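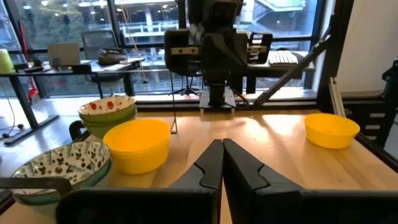

April 12, 2021

Glaze durability, second round. Carrying on from the October batch, where the Jirnach clear showed clouding on the inside of the cereal bowls after repeated alkaline soak. Szymon wanted to know if it was the clear itself or the underglaze bleeding into it.

Setup: sodium carbonate solution, covered pot, held just under a simmer. Test tiles cut from the same slab as before, bisqued together, fired together. Three glazes: Jirnach clear, Zistia clear, and Estrella's modified Zistia with extra silica. Each over bare body and over brown, green and red underglaze.

Solution made up fresh, 2000 ml. Topped up with distilled water as it dropped. Last time we used tap and I don't trust those numbers.

Results so far. Jirnach over bare body: surface slightly dull at 3 hours, pencil mark does not wipe off clean. Jirnach over green: worse, visible matte patch along the lower edge. Zistia over everything: no change I can see under the loupe. Estrella's mix: no change, but two tiles have pinholes that were there before the soak. Logged as a firing defect.

So the bleeding theory does not hold up well. The clear dulls on bare body too – the green only speeds it up. Copper would be my guess. Leopoldo says to check the boron in the Jirnach before blaming the colorant. Fair. He has the old recipe sheet.

Cone packs: top shelf came out half a cone hotter than the bottom. Tiles were all on the middle shelf, so it should not matter for this set. It will matter for the full bowls. Jovita is moving the thermocouple on the Sandoval kiln before the next load.

Weights: scale drifted between first and last tile. Rezeroed and redid the whole tray against the 300 g reference.

To do: red over Jirnach still needs its long soak. Acid test (vinegar, overnight) on all three. Ask Emiliano if the Relow frit is in – if it is, mix a small cup only.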